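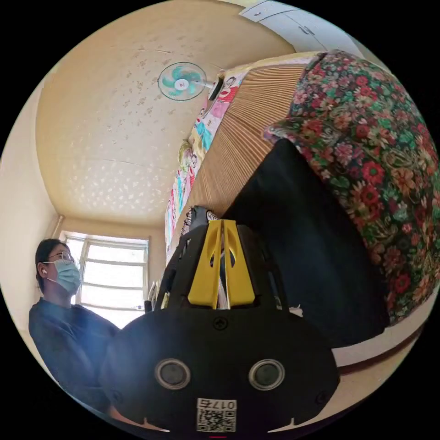 Inese Kuusk

Routing a small tour when the rooms don't match

I finished the March routing for Zornedska last night and want to write down how the dates came together while I still have the spreadsheet open. Zornedska is a four-piece with a fixed light rig and one van. The run is 5 shows. I act as tour manager and, on this one, as booking agent too, so every bad decision is mine.

The starting point was an anchor date. Bunard offered a guarantee for a Friday-type slot with a firm hold, and everything else was placed on either side of it. An anchor should be the show with the best guarantee and the least flexible calendar. If two offers compete, I take the one with the clearer cancellation terms, even at a slightly lower fee.

Holds were the slow part. Most rooms let several artists hold the same night in order. We had a second hold at Pettigrew, behind a comedian whose agent would not confirm or release. I issued a challenge, so the first hold had to confirm or drop by noon the next day. They dropped at 11:40. A challenge commits you to the date if it succeeds, so I had the contract draft ready before I sent it.

Room size was the next problem. Pettigrew is a seated hall with a proper loading dock. Warkero is a club with a capacity of 110 and a flight of stairs between the street and the stage. The same show does not fit in both. I now carry two versions of the technical rider. The A version lists the full light rig, six monitor mixes and a riser. The B version uses house lights, four mixes and no riser, and it fits on one page. Club production people read one page. When I sent Warkero the long version last year, they answered the catering section and skipped the power requirements.

The Warkero deal is a guarantee against 85 percent of net door, whichever is higher. The figure looks generous until you check what comes off before net. In this contract it was the sound engineer, the door staff, card fees and a flat amount for posters. I asked for each item to be capped in writing and for the poster charge to come out, as we print our own. They agreed to the caps and kept half the posters. I put the break-even ticket count in a cell next to the guarantee, so that at settlement I can tell within a minute which side of the deal we are on.

Drive times: my limit is 5 hours between load-out and the next hotel or load-in, counted with one fuel stop. One leg came out at over that, so I moved the hotel to the halfway point and pushed load-in to 3 p.m. The hall's crew call moved with it at no charge, but I had to ask before the schedule was locked.

Advancing starts two weeks before the first show. I send the same short form to each venue: load-in time, parking for the van, stage dimensions, power, name of the person on site, settlement contact, curfew. Bunard returned it the same afternoon. Pettigrew sent a PDF from a previous season with the wrong stage depth, which I caught only from an old plot I had on file. Warkero has not answered yet. I'll call them after sound check hours, when someone is usually at the bar phone.

Still open: merch percentage at Pettigrew, and whether the support act brings its own drum kit or shares ours.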